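Fabric covers on robot hands -- what do your written rules say?

ljaaskelainen
Posts: 251
10 November 2018

Hello all. I am writing the house rules for our humanoid at Roscombe and I would like to hear how others do it. The robot works in a normal office room, between desks where colleagues sit. We have rules for speed and for the stop button. We have nothing for what the hand is wearing, or for how it may touch things at the edge of a counter.

My draft says: "Objects that stick out over an edge are pushed with an open hand, fingers spread, never with a closed fist." Is this too detailed for a rule? 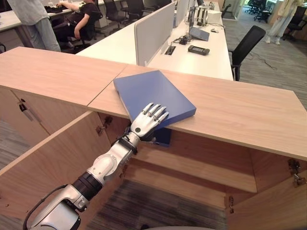
Category: Working Practice > Hands and End Effectors

My second question is about the sleeve. I wrote "covers must not reach past the first finger joint", and one colleague says this belongs in the maintenance sheet and has no place in the rules. I am not sure he is right. Please be frank. Lauri

stundell_mo
Posts: 1,582

Not too detailed, but I would turn it round. Write what must not happen (object falls, door is hit) and leave the hand shape to the operator. You had a binder over the edge with both cupboard doors open under it. My first rule would be: doors closed before any arm work at the counter. An open door at knee height is worse than any fist.

About the sleeve I agree with your colleague. Maintenance sheet.

caceres_lab
Posts: 2,000

I disagree with stundell_mo about the sleeve. A maintenance sheet is read by the person who does maintenance. The operator reads the rules, and it is the operator who starts the arm in the morning.

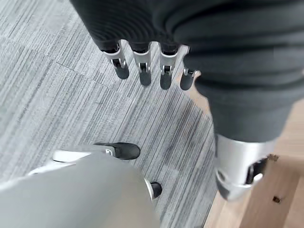 Our own rule in Cáceres has two sentences. The cover must leave every joint free through its whole movement, and the person who starts the session must look at it with the hand pointing down. We chose "pointing down" because a loose cover then slides towards the fingers. On Lauri's robot there is only a short piece of dark fabric at the base of the fingers and then the bare silver joints, and this I would accept. If the cloth came over the hinge pins I would refuse to start. So I would not write "first finger joint", I would write "no joint covered", as people do not agree on which one is the first.

stundell_mo

Fair point about who reads what. But then put it in a start checklist. A rule is for things that stop the work.

caceres_lab

Cloth in a joint stops the work very well :)

ljaaskelainen

Thank you both. I will take "no joint covered", it is better English than mine also. I add one more view from the wrist camera, as I want to ask about the floor.

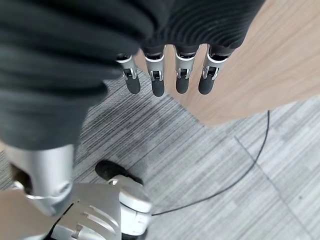 Left to right: knit cover, the four fingers, table edge. Black cable on the carpet underneath.

In July I wrote "no cables on the floor inside the working area". Then I had to define the working area, and this took me 2 evenings. Does it mean where the feet can go, or everything the arm can reach?

vurnex_anna
Posts: 251

Both, with different rules. At Vurnex we say "foot area" and "reach area". Foot area: no cable, no bag, no paper. Reach area: a cable is allowed if it lies flat and does not hang where a finger can catch it. Yours comes out from under the table edge and runs towards the foot, so for us this is foot area and the robot would not take a step until it is moved or taped.

stundell_mo

Taping to carpet tiles -- please don't. The tape lifts at the seams and then you have a cable and a loose tape. Use a flat cable cover or take the cable along the wall.

vurnex_anna

We tape on carpet tiles and change the tape every week. It is in our rules who does it. I don't say it is beautiful.

ljaaskelainen

The wall is possible on one side only. One more, from the same camera. 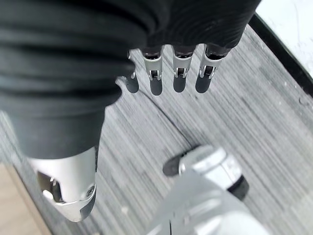

Open hand over the carpet, thumb apart, nothing held. Cable at lower centre.

I show it because of my rule number five: "When the robot waits, the hand is open and empty." I do not say where the hand must be. Should I?

caceres_lab

Yes. Open and empty is good, but add "not above a person's seat and not above a keyboard". Your colleagues have their desks near. I would also write how long it may wait before somebody must put it in the rest position.

stundell_mo

And say who may approach it while it waits. In our place nobody touches a waiting hand before the operator answers "stopped" aloud. A nod is not enough.

ljaaskelainen

Good, I write this in. The new version will have separate foot and reach areas, the cover rule as caceres_lab wrote it, and doors closed before arm work. For the tape I have not decided. If somebody has used flat covers on carpet tiles, please tell me which width, the feet of ours are quite wide.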